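Progress report to the Seler fund, July 4, 2019
From Wekesa Kombo, Tandidlow kit library

Hello again! I promised you a proper update once the school camps had gone out, so here we go.

The big news is that the lending shelves are finally full. Your grant bought us sleeping mats, stoves and 4 of the big Barrios group shelters, and since February we've lent out 636 items to scout groups, two youth clubs and a fair few families who had never camped before. Of those, 510 are back, checked and on the shelf. The rest are mostly on summer-long loans, though I am still chasing a bag of pegs from the lot who went to Flasska (they swear they posted it).

Stoves have been the headache. We underestimated how long cleaning takes, and a grubby stove can't go straight out again, so for most of May we had people waiting. Yao-tsung Chien now does a cleaning evening every fortnight and the queue has gone. I'd like to move a bit of the leftover transport money into spare jets and seals, if you're happy with that. Let me know!

We've spent £337 on repairs so far, nearly all of it zips and groundsheets. I'd guessed higher, so that was a nice surprise.

Still to do before autumn: reproofing the older tents, a better booking form, and a packing list for first-timers that fits on one side of paper. The draft runs to three sides and Yao-tsung keeps adding socks.

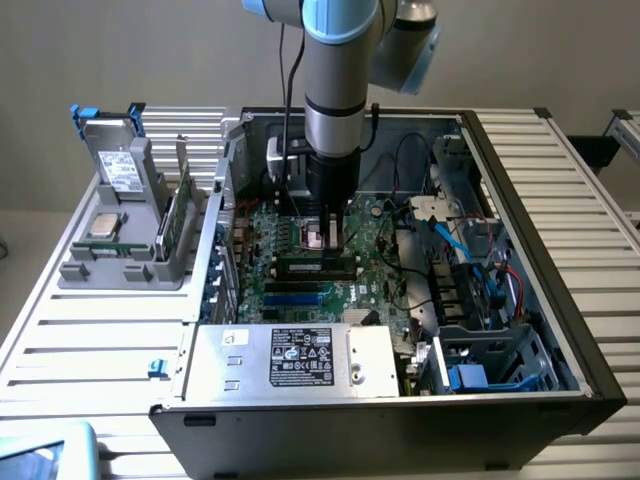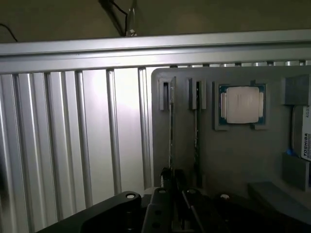
Top: inside a Dell desktop computer. Bottom: computer parts in their grey holder.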